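The Case for Speckled Carpet

By Theda Dreßler
2024-03-24

Print this article
E-mail this article

Floor covering is usually chosen last, from whatever money remains, by someone who will not clean it. The result in most small offices and workrooms is one of two things: a hard floor that makes every dropped screw audible two doors away, or a plain dark carpet that shows each thread and crumb. I want to argue for a third choice that gets little respect, the light gray speckled carpet.

The usual complaint is that it looks institutional. I accept the description and don't see the harm. A workroom floor has to hide ordinary dirt between cleanings, keep noise down, and let a person find what has been dropped on it. The first and last of these pull against each other, and the choice of pattern is where they get settled.

A plain pale carpet is the best surface for finding a black washer and the worst for hiding anything else. A heavy multicolor pattern hides everything, including the washer. Fine dark flecks on light gray sit between the two. Lint and grit are close to the size of the flecks and disappear among them. Anything much larger than a fleck still stands out. 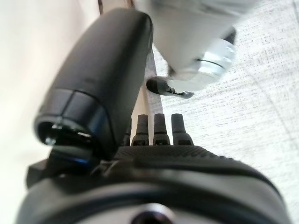
Seams are the second objection. A light floor shows its seams more readily than a dark one, particularly when the light comes in low from one side. The flecks help, since the eye has many small marks to settle on and gives less attention to one faint line. They do not remove the line. A buyer who wants no visible seam at all should pay for a poured floor and accept the noise.

At Wemlow, where I looked after the building for 12 years, we had dark blue carpet in the front rooms and speckled gray in the back. The gray was vacuumed half as often. When both were pulled up in October, the blue had worn to a visible path from the door to the desks. The gray had worn too, but you had to kneel to see where. Same traffic, same chairs, same vacuum cleaner.

Cost deserves a word. The Pillai quote for our replacement came in 500 dollars higher for the speckled stock than for the plain. Spread over the 7 years I would expect from it, that is a small figure – less than we used to spend on spot cleaning the blue.

There are places I would not put it. Kitchens and entry halls need a floor that can be mopped. A room where people solder should have something that doesn't melt. And the flecks will not disguise coffee, which spreads well past the size of any fleck and dries with a hard edge.

For the ordinary room with tables, cables and people walking between them, I would specify light gray with small dark flecks and keep a spare piece in the closet for repairs.

Comments (3)

Asanka Wanigasekara
We have the same stuff and I lost a contact lens in it, so "finding what you drop" has limits.

Elaheh Kordestani
Did you look at tiles or only at roll carpet? With tiles you can swap the stained one and the seam question changes completely.

Soledad Troncoso
Still prefer dark green. Ours is 14 years old and nobody has complained.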